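Three Points From Safety

21 November 2023

Bokport stayed up. I watched all of it from the Trellinell end, where the wind comes in off the parking lot and the pies run out before kickoff. Official crowd was 904, which must include the dogs.
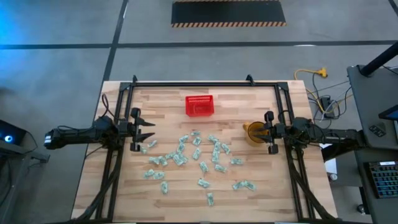
We won by 3, with a kick that hit the post, thought about it and fell over the bar. Lenihan had the ball for most of the second half and did nothing with it, a tactic I had assumed was ours. Next game is in January. I've already renewed.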